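5 de outubro de 2025

Domingo, e passei a tarde inteira a brincar com o kit da Naltetti (o meu chá arrefeceu duas vezes, para que fique registado). A Maritza Urrego quer a minha opinião até ao fim da semana, porque a Henao tem de decidir se fica com ele ou se devolve tudo à loja, e eu prometi-lhe que não ia escrever só "gostei". Portanto vou despejando aqui o que me vem à cabeça e depois logo passo a limpo.

Primeiro, a montagem. O manual promete 10 minutos para calibrar o braço e eu levei uma manhã! Parte da culpa é minha, que saltei a página das ligações, mas a outra parte é deles: a tradução é péssima e há um passo que manda "convidar o eixo a repouso". Convidei, com toda a educação, e ele nem se mexeu. Era preciso carregar duas vezes no botão de referência, coisa que só descobri no fórum da Rokholm, onde um senhor muito paciente já tinha explicado isso em junho.

Depois disso, confesso que me diverti imenso. O programa é daqueles de arrastar caixinhas no ecrã, e para quem vem do equipamento da Givham, com aquelas linhas de código todas, parece férias. Arrasta-se "ir para", arrasta-se "fechar", arrasta-se "abrir", e pronto, temos um braço a pegar em coisas. Escolhi o exercício mais clássico de todos, o do bloco e da taça, porque é o que os miúdos vão fazer primeiro se o kit for para a oficina.

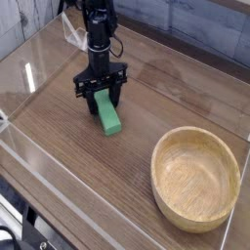
*O bloco verde na garra, com a taça de madeira ainda vazia.*

O que mais gostei foi poder dar o ângulo da garra à mão e gravar a posição logo ali, sem ir aos menus. O que menos gostei foi a força de aperto: vai de 0 a 100 e ninguém explica o que é o 100. Newtons? Percentagem? Boa vontade? Acabei por deixar num valor baixinho e ir subindo aos poucos, e apontei tudo no caderno azul para não ter de repetir.

As paredes de acrílico também me agradaram mais do que esperava. Vê-se tudo, e se uma peça resolve fugir não vai parar debaixo do armário. Só que limpar aquilo é um castigo – cada dedada fica lá a acusar-me – e se isto for para a sala dos mais novos já estou a imaginar o estado em que vai ficar à sexta.

Agora o preço, que é onde a Maritza vai torcer o nariz. O kit base são 344 euros, o que até nem me choca, mas a licença do programa paga-se à parte, todos os anos, e essa informação está escondida lá no fundo da página. Mandei um e-mail ao apoio a perguntar se há desconto para escolas. Responderam-me com um folheto sobre o modelo grande, aquele que aguenta 300 ciclos seguidos sem recalibrar. Muito bonito, mas não foi isso que perguntei!

Se tivesse de decidir hoje, ficava com ele. Com a licença negociada, um manual decente (ofereço-me para reescrever as primeiras páginas, a sério) e alguém que nos diga o que raio é o 100. Amanhã quero experimentar com peças mais pequenas e ver se as posições gravadas se aguentam depois de desligar tudo durante a noite. E tenho de devolver a extensão ao vizinho, que já ma pediu ontem.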